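Notes for moving heavy things around the shop without a forklift. Most of this comes from shifting one lathe, two cabinets and a cast iron saw out of the old unit at Vestside.

**Weigh before you lift.** Look for the data plate first. Ours said 2,011 pounds on the lathe, which ruled out the engine hoist right away. If there's no plate, call the maker with the model number.

**Measure the route.** Door openings, the turn by the sink, the height of every sill. Measure with the door on its hinges, then decide if it has to come off. We gained enough by pulling the hinge pins and saved ourselves a second trip.

**Pipe rollers.** Cut black steel pipe to 30 inches, at least four pieces. Deburr the ends. Keep three under the load and carry the free one around to the front. To steer, tap the front roller at an angle with a mallet.

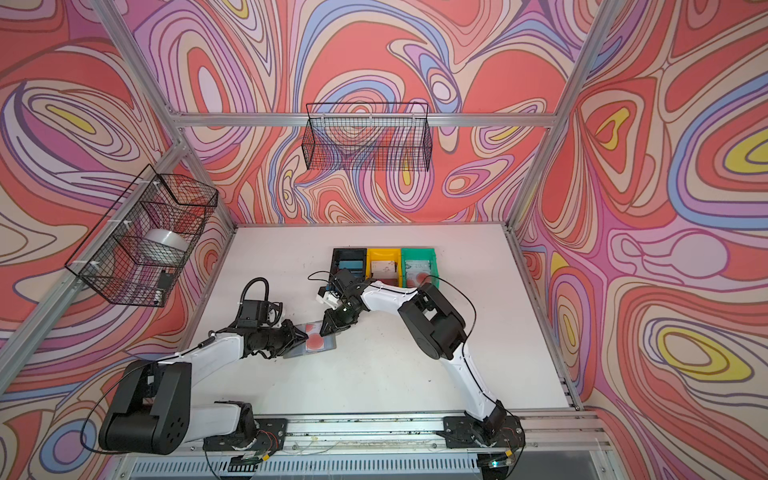
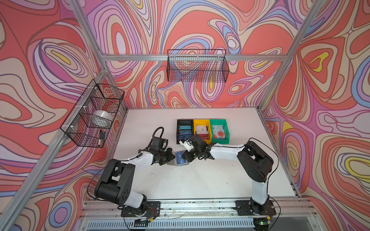 **Lifting the first inch.** Use a toe jack or a long pry bar, and crib as you go with hardwood blocks. Raise one end, block it, then go to the other end. Hands stay out from under, even for a second. Genowefa Zawadzka uses a stick to push her blocks in and I've copied her.

**Straps.** Throw out any ratchet strap with a cut or a melted spot. Pad the sharp corners with old carpet. On the trailer, strap to the bed of the machine and never to handwheels or guards.

**Ramps.** Winch down as well as up. Keep everyone to the side of the load and out of the line of the cable.

**After the move.** Let the feet settle overnight, then level again. Check the belts before you plug in.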